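Kitchen tips: working safely alongside a robot arm

More home cooks now have a small arm on the worktop, and most of the trouble comes from habits, not from the machine. These are the house rules we use in the Trorberg test kitchen. Noeline Halliday last went through them on Saturday, October 17, 2026.

Clear the reach first. Extend the arm fully with nothing in the gripper and mark the limit with tape. Keep children, pets, kettles and mains leads outside the tape.

Treat the gripper as you would a chopping board. Wash the finger pads in hot soapy water before food and again after it. Keep one set for raw meat and fish and a second for everything else. Check the maker's booklet before you put pads in a dishwasher.

Set the grip for the softest thing on the list. Ripe fruit bruises long before a weight limit is reached. Start at the lowest setting and go up one step at a time. Jawad Durrani keeps a card of settings taped inside the cupboard door, and it saves a lot of squashed tomatoes.
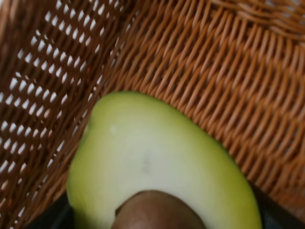 Half an avocado, pit still in, between the gripper fingers at the wicker basket.

Cut food needs extra care. Hold it by the skin side and keep the pads off the flesh where you can. Line a woven basket with clean paper before cut fruit goes in. Bare wicker is hard to clean.

No knives in the gripper. Do the cutting yourself, with the arm parked and the power off at the wall.

Know where the stop button is and press it once a week to test it. Everyone in the house should be able to reach it without leaning over the arm.

Wipe the camera window with a soft dry cloth. Grease on it leads to poor grabs. Skip spray cleaners near the joints.

Write down any drop or jam, with the setting used. A cheap notebook will do.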